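Materials & Surfaces | Feature

Print this article
E-mail this article

The Slow Science of the Kitchen Table Finish

By Enikő Oláh

A table finish fails first at the place where people sit. The far corners of a family table can look new after a decade, while the strip nearest each chair has gone dull, tacky or pale. Restorers call this the forearm zone. It gets skin oil, sweat, hand cream, sleeve friction, crumbs and a wet cloth several times a day, and it gets them in no fixed order.

Most consumer advice about finishes concentrates on water rings and hot pans. Both are real problems, and both are easy to test. A wet glass can be left on a sample overnight. A pan can be heated to a set temperature and put down for a set time. The forearm zone is harder. The damage is chemical as well as mechanical, it builds up over years, and the early signs are difficult to photograph. A coating may lose a good part of its hardness before its gloss changes at all.

The mechanism is fairly well understood. Skin oil contains free fatty acids and squalene. These are small enough, and close enough in chemistry to many resins, to move into the film and act as a plasticizer. The film swells slightly and softens. Once soft, it picks up fine dirt, and the next wipe drags that dirt across the surface. Alkaline cleaners speed things up by attacking ester links in the resin. An oil-modified polyurethane stands up to this better than most water-based acrylics. Traditional nitrocellulose lacquer does badly, and shellac does worst when the cleaner contains ammonia or alcohol.

What four finish families do

Penetrating oils, mostly linseed or tung with added driers, cure inside the top layer of wood fibers and leave very little above them. They scratch easily and stain easily. They can also be repaired in an afternoon with a fine abrasive pad and a rag, and the patch blends in within a week or two. Owners who accept a changing surface tend to be content with them. Owners who want the table to look as it did on delivery day do not.

Hardwax oils add carnauba or candelilla wax to the same base. The wax reduces water pickup and gives a smoother feel. It does little against skin oil, and in a warm room it can hold on to dust. Recoating works only if all silicone polish has been removed first. Silicone is the most common cause of a failed recoat, usually from an aerosol that was used once and forgotten. The new oil pulls back into small craters, and sanding spreads the contamination before it removes it.

Film finishes sit on the wood. Two-part polyurethanes form a dense cross-linked network and give the best chemical resistance a domestic buyer is likely to meet. Their weak point is repair. A deep scratch cannot be melted into the surrounding film as it can with lacquer, and a local patch leaves a visible edge. The usual remedy is to scuff and recoat the whole top.

The fourth family is the UV-cured coating put on in a factory. The liquid contains monomers and a photoinitiator, and it hardens in seconds under a lamp. Throughput is high and solvent emissions are low. The film is thin and very even. It can also be brittle, and on softer species such as pine it may crack when the wood underneath is dented.

Numbers from the rub bench

For this article I spent part of February going through test records from two sources. One is the Zindbridge finishing shop, where I worked for several years and still have a key to the sample room. The other is the coating line at Van den Broek, a maker of contract furniture that kindly shared its abrasion logs. Neither set was produced for publication, and neither should be read as a ranking of brands.

The Zindbridge method is simple. A felt pad is loaded with artificial sebum, pressed on the panel with a fixed weight and moved back and forth. After each block of strokes the panel is wiped, left to rest and checked for hardness with a pendulum. The test ends when hardness has fallen to 80 percent of the starting value. A water-based acrylic called Terko reached that point at 484 strokes. The same product with the maker's cross-linker added reached it at 1001. The hardener is sold separately in a small bottle, and in my experience a large share of home users leave it in the bag.

Rest time matters more than the stroke count suggests. Panels rubbed without a pause outlasted panels that had been given an overnight rest with the sebum still on the surface. Diffusion into a film takes hours. A table wiped after supper is in a different position from one wiped the next morning, even if the total number of wipes in a year is identical.

The Van den Broek logs cover dry abrasion only, with a rotating wheel and graded paper. They show the reverse order for some products. Vevetti, a UV-cured topcoat with a fine mineral filler, did very well under the wheel and only moderately in our sebum test. The filler protects against grit. It does nothing for the resin between the particles, and once that resin softens the particles begin to come loose. A data sheet that quotes one abrasion figure is therefore telling the buyer about one type of wear.

Color and the matte problem

Pale tables have been in demand for several years, and they bring their own difficulties. White pigment or a pale gray wash is usually applied under the clear coat. Any yellowing of the clear coat then shows. Oil-based products yellow most, and they do so faster in the dark, so the area under a fruit bowl or a stack of magazines ends up warmer in tone than the area around it. Some of this reverses after a few weeks in daylight. 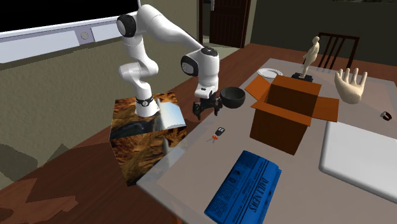

Pale gray tabletop with a black bowl near its left edge. Computer rendering.

Matte finishes are made by adding silica particles that break up the surface and scatter light. Rubbing flattens the high points. The result is a shiny patch on a dull field, which owners often take for a grease mark and scrub harder, making the patch larger. There is no cleaner that will bring the matte back. A very light pass with a gray abrasive pad, worked along the grain over the full length of the top, will even out the sheen for a time at the expense of some film thickness. Gloss meters read matte surfaces best at an angle of 85 degrees from the vertical, but few workshops own a meter with that setting, and most judge by eye against a window.

Gray tones hide dust well and hide polish patches poorly. On a dark table the reverse applies. Mid-tone oak with a satin clear coat remains the most forgiving combination for a household that does not want to think about the subject.

Cure time and first use

A common cause of early failure is plain impatience. Dry to the touch means that solvent or water has left the upper part of the film. Cross-linking carries on well after that. A two-part polyurethane at normal room temperature needs at least 5 days before it should see a damp cloth, and a tung oil finish can need a month. Low temperature stretches both. A table coated in an unheated garage in winter may never reach full hardness if it is put to use straight away, since the first skin oils get into a network that has not closed.

During this period the top should be left bare. Felt pads, rubber feet and vinyl placemats are all risky. Vinyl is the worst of them, as its own plasticizers migrate into the fresh film and print the outline of the mat.

Routine care

Lukewarm water with a few drops of neutral dish soap, a wrung-out cloth, and a second dry cloth. This suits all four families. Vinegar is unnecessary, and it harms waxed surfaces over time. Microfiber is acceptable on gloss and satin, but on matte a plain cotton cloth polishes less. Wipe the chair positions in the evening, and take the cloth over the front edge and an inch or so underneath, where fingers grip the table when a chair is pulled in. In the Zindbridge returns book that underside strip turns up nearly as often as the top, usually entered by the customer as "sticky wood."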